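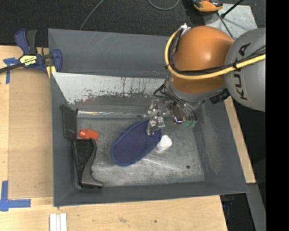
What keeps a motorcycle upright when it is moving?

A moving motorcycle stays upright through small, constant corrections at the front wheel, made partly by the rider and partly by the geometry of the machine itself.

Chapter 4
Steering Geometry and Stability

The previous chapter treated the frame as a structure that carries loads. The present chapter treats it as the part that fixes the position of the two wheels, and therefore decides how the motorcycle will steer. Students should already be familiar with the names of the frame members and with the method of finding the center of gravity given in Section 3.5.

4.1 Terms

The steering head is the tube at the front of the frame in which the fork turns. Rake is the angle between the steering axis and a vertical line. If the steering axis is extended to the ground, it meets the road ahead of the center of the front tire's contact patch. The distance between these two points is called trail. Wheelbase is the distance between the front and rear axles, measured along the ground.

These quantities are linked. A larger front wheel, with rake and fork offset unchanged, increases trail. Lowering the rear of the motorcycle increases both rake and trail. A builder who fits a longer fork to a standard frame has changed all three, whether or not this was intended.

4.2 Effects of Trail

Trail gives the front wheel a tendency to line up with the direction of travel, much as a caster does on a cart. With too little trail the steering feels light and may become nervous at speed. With too much, the rider must apply more force at the handlebar, and at walking pace the wheel tends to fall to one side – an effect known as wheel flop.

Correct trail does not guarantee stability. Worn head bearings, a loose swingarm pivot, low tire pressure or badly placed luggage can each produce a weave or a wobble in a motorcycle whose geometry is sound. These faults are covered in Section 4.6.

4.3 The Vundholm Measurements

Much of the worked material in this chapter is drawn from tests made at the Vundholm proving road in August by Uwe Haberkorn and Tsz-kin Hsiao. A Drollach touring frame of 400 cc capacity was fitted in turn with 13 combinations of fork and yoke. Each was ridden over a straight course of 1000 meters, and steering torque was recorded throughout. The full tables, as corrected on 2018-11-19, appear in Appendix C.

Readers will notice that the Greson fork was tested only with the standard yoke. The reason is given in the notes to Table C.2. The Liu method of reducing the torque readings is used in all cases, and its derivation is left to Chapter 9.

4.4 Measuring Rake and Trail in the Workshop

The motorcycle should stand on level ground with both tires at their normal pressure. Where a rider's weight is to be included, it should be placed on the seat before any reading is taken. Rake is measured with an angle gauge on a machined surface parallel to the steering axis.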